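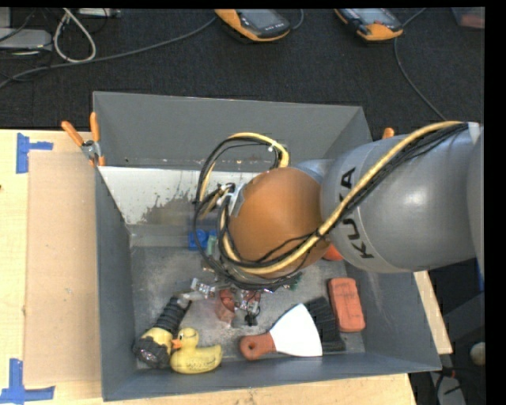

In Defense of the Mixed Bin

Tessier Household Stores
Opinion, 23 September 2023

Over the past decade, advice on domestic storage has settled on a single principle: like belongs with like. Batteries go with batteries, brushes with brushes, and every container carries a label that a stranger could read. The principle has been adopted by libraries of things, by shared workshops, by residential halls and by a great many families. Tessier has taught it in its own short courses. It is the position of this essay that the principle has been carried too far, and that a well-run household or shared store should keep at least one container to which it does not apply.

The container in question should be wide, open and shallow enough that its floor can be seen without digging. It should have no lid. A rubber duck and a paint scraper may lie in it side by side, and no member of the household should feel obliged to separate them before the end of the week.

What sorting costs

The benefits of sorting are well understood and are not disputed. A person who needs a picture hook at nine in the evening is better served by a drawer of picture hooks than by a heap. The costs are discussed far less often. Each category that is created must be remembered by every person who uses the space. Each object must be judged against the categories each time it is put away, and some objects fail the test. A paint scraper is a decorating tool, but in many homes it spends more of its life lifting dried glue from a countertop. A child's bath toy is a toy and also a bathroom item. A brush may belong to cleaning, to painting or to the car.

When an object has no obvious home, it is rarely put in the wrong box. It is left on a windowsill, on the stairs or on the corner of the kitchen table, where other objects join it. Our advisers see this pattern repeatedly in households that have labeled their cupboards with great care. The cupboards are in excellent order and the flat surfaces are full.

In the shared storeroom at Hirniso, a residential building that Tessier has advised for several years, the original plan provided for 55 labeled containers. The plan was logical, and it was printed on a sheet by the door. Residents returned the objects they recognized to the places they remembered, and set the remainder on the floor beneath the sheet. The number of containers was later reduced to 32, and one of these was left without a label. The pile under the sheet went away. Residents who had previously returned nothing began returning things.

We do not offer Hirniso as proof. It is one building, with its own habits. It did, however, change the way our courses are taught, and it is the reason this essay was written.

The merit of a visible floor

Much depends on the kind of container. A deep box with straight sides is a poor choice, for it turns into a place where objects are lost. The lower layers are never seen, and the household buys a second of everything that has sunk. A drawer is only slightly better. The form we recommend has sides that slope outward and a flat floor, so that a hand can reach each item without disturbing the rest, and so that a person standing over it can take in the contents at a glance.

Color matters as well, although opinions within our own office differ. A plain gray interior makes nearly any household object easy to pick out. Bright plastic is no trouble on it, and a black bristle shows up well enough. Clear tubs, which are popular, have the disadvantage that the contents compete with whatever stands behind them. Wicker catches on small things and is hard to wipe.

Scuffs and dust should be tolerated. A container of this type is a working object, and a household that hesitates to drop a scraper into it because the finish is too fine has chosen the wrong one. An occasional wipe with a damp cloth is sufficient.

The contents should be few. Our courses once gave a limit of 13 items, and we still consider it a sound figure for a family of four. Once the floor of the bin can no longer be seen between the objects, it has ceased to serve its purpose and should be emptied that day.

What should go in it

It has been suggested to us that a mixed bin will attract only rubbish. In practice it tends to attract things that are in use. The typical contents are those of a household in the middle of its tasks: a tool that will be wanted again tomorrow, a cup that was carried off to rinse something, a toy that was found underfoot. Such objects are between one use and the next. To send each of them back to its proper shelf after every use is an admirable discipline, and few people keep it up past the first month.

There are exceptions, and they should be observed strictly. Medicines, blades without guards, matches, and anything that leaks do not belong in an open container at any height. Documents do not belong in it either. Keys may be placed in it only if the household accepts that they will be looked for there first, and there every time. Where small children live or visit, sharp tools of any sort should be kept elsewhere, and the bin should then hold only what a child may safely take out.

With those exceptions made, we would discourage further rules. At Trurnel, where a similar bin was placed in the hallway of a shared house, the residents drew up a list of permitted items that soon covered both sides of a page. Within one season the bin was empty and the hall table had taken over its duties. A second bin, introduced in April with no list at all, has been in steady use.
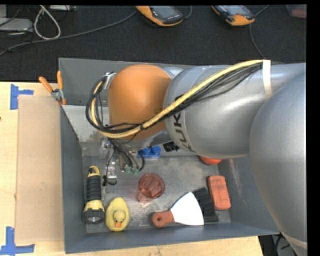 Cirneck has argued in correspondence with this office that a bin of this kind merely moves the decision to a later hour. On that view, the scraper that lies across a brush today will still be lying across it in a month, and the household will have learned only that there is a place where decisions need not be made. Cirneck would prefer a smaller number of clear categories and a firm rule that nothing is set down outside them.

The objection deserves a serious answer. It is true that the decision is postponed, and we regard this as the chief advantage of the arrangement. Decisions about belongings are made badly by people who are tired, carrying groceries or late for a train. They are made well by the same people on a quiet morning, with the objects in front of them and nothing else to do. A household that empties its bin once a week will find that most of the contents have already been taken out and used. What is left can be dealt with in a few minutes, and it is often informative. An item that has remained untouched through several weeks should probably be given away.

We also part from Cirneck on the question of firmness. A rule that nothing may be set down outside its category is a rule for one person living alone. In a shared home it becomes a rule that one person enforces upon the others, and the resentment it produces does not appear in any photograph of a tidy cupboard. The cost of materials is modest by comparison. A sound bin and a shelf to stand it on can be had for well under 200 dollars, and many households own something suitable already.

What we recommend

Tessier will continue to teach sorting. Tools with a single purpose, seasonal goods, and supplies that are used up and replaced should be grouped and labeled as before. Beginning with the autumn courses, however, participants will be asked to leave one open container unlabeled, to place it where people naturally put things down, and to keep a fixed day for emptying it. The location is more important than the container. A bin in the wrong room will be ignored however well it is made, and we advise trying two or three positions before fixing on one.

Households that have followed our earlier guidance to the letter need not undo their work. They are invited to take one box from the end of a shelf, remove its label, and set it by the door for a month. Comments on the results may be sent to the Tessier office in writing, and those that disagree with us will be read with particular interest – including any further letters from Cirneck.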